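Losgate libraries to lend laptops again from September

August 17, 2021

The public libraries of Losgate will start again to lend laptops to residents in September, after a pause of more than one year. The town council confirmed the decision on its website this morning.

In total 120 laptops will be available in three branches: Central, Mollah Street and Fundau. Any person older than 16 with a valid library card can borrow one for 47 days. The loan is free, but the borrower must sign a form and show a proof of address. 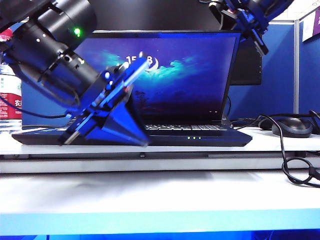 The program was stopped last year when the branches closed their doors to the public. At that moment 292 people were on the waiting list. The library says these people will receive a letter first, and their requests stay valid until the end of September. After this date the remaining computers will be offered to everybody else.

The local company Candex won the contract for the repair and the cleaning of the machines between two loans. The council did not publish the price of the contract. It said only that the money comes from the regular library budget and that the card fee will stay the same.

Some residents have asked if the library can also lend mobile internet devices, as not every home in the Fundau district has a good connection. The council answered that it is studying the question, and that it does not have a date for a decision yet.

Requests can be made at the desk of each branch or by telephone during opening hours. The online form is not working at present.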